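How to Get the Musty Smell Out of Towels (Without Buying Another Bottle)

Every few months somebody sells a new cure for sour towels. I've tried scent beads, Jalico "odor lock" pods and a Funia rinse that cost more than the towels did. All of them made the laundry smell like perfume for a day and then like a pond again.

My guess is that most of the smell is old detergent and softener stuck in the loops. Stripping it out is dull and cheap.

What you need
White vinegar
Baking soda
The hottest cycle your towels can take (read the tag)

Steps
1. Wash no more than 4 bath towels at a time. The label on my machine claims it can handle more. I don't believe it.
2. Run them hot with 2 cups of vinegar and no detergent. Never let vinegar and bleach meet, in this load or the next one.
3. Leave the towels in and run a second hot cycle with half a cup of baking soda. Plenty of sites tell you to put both in together, but they mostly cancel each other out. The fizz looks busy, that's all.
4. Take them out as soon as the cycle ends and give each one a hard shake.
5. Dry them all the way. If the thick hem feels cool, give them another 20 minutes.

Do you need to clean the washer too?
Maybe. If clean shirts come out smelling fine, I'd leave it alone. If they don't, wipe the door seal, check the filter and run one hot cycle with nothing in it. Skip the monthly tablets until you've tried that.

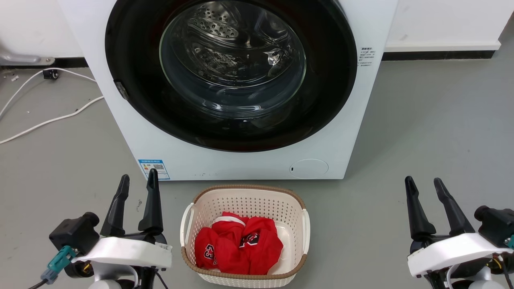
Front loader with an empty-looking drum.

Afterward, use half the detergent you're used to and drop the softener completely. Harawira's wool dryer balls get a lot of praise online. I used a set all February and couldn't tell the difference.

Towels that still stink after two rounds are probably done. Cut them up for rags.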